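Truvside has put its cloth-folding cell at Flustbridge back into service after maintenance in May.

Technicians replaced 2 worn gripper pads and re-routed the cabling on one arm - work scheduled after the cell logged 386 hours of operation.

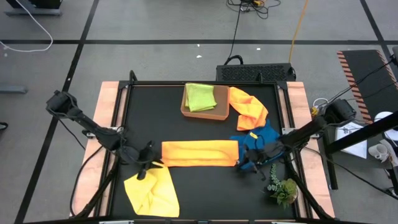

The two-armed cell at Flustbridge, with coloured cloths on the work surface.

"Each arm is recalibrated before the cell returns to regular use," said Meenakshi Kulkarni, maintenance lead. Cable checks will now take place every 3 weeks, under the supervision of Shobha Gowda.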